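Barnabás Boros
17 August 2020

Right, I have finally started on the wardrobe, so if you came for the garden posts you'll have to bear with me for a bit. (1/9) 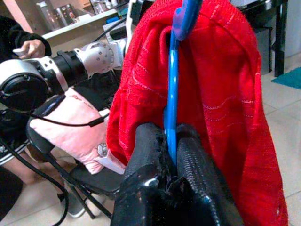

The red knit on a blue hanger. Wavy lines across much of it, and such a good tomato colour!

I counted the jumpers and cardigans before I began and there are 44 of them, which is a ridiculous number for a man who lives on the south side of a warm house, but my aunt knitted and my sister knits and I can never say no to wool at a jumble sale. (2/9)

The red one came from the Strickland church sale last December and I've worn it more than anything else I own. It's a loose, slightly fuzzy knit and ever so heavy once it's hanging, you really notice it in the folds. (3/9)

Now I know, I know, the knitters among you are already typing. Knits should be folded! I do fold most of them. But the drawer is full to the top and the red one goes on and off every day in winter, so it gets a hanger. (4/9)

What I've been doing with the heavy ones is folding them in half lengthways, sleeves together, and draping them over the hanger so the shoulders don't take the weight. My sister showed me this years ago and I ignored her for most of them. Sorry, Ildi. (5/9)

Hangers: I bought a pack of 40 from Gruneo in the spring and the plastic has held up nicely. The thin wire ones from the dry cleaner are all going, they leave those little points in the shoulders that never quite steam out. (6/9)

Done so far: the whole top rail and one drawer. Still to do: scarves, the bag of odd gloves, and whatever is in the Grusico box at the back (I have a horrible feeling it's more jumpers). (7/9)

4 are going to my nephew, who has shot up and will take anything with long sleeves. The grey one with the moth hole I'm keeping to practise darning on, so if anybody has a spare darning mushroom, do shout. (8/9)

Kettle's on now and then it's the scarves. I'll post the Grusico box tomorrow if I'm brave enough to open it. (9/9)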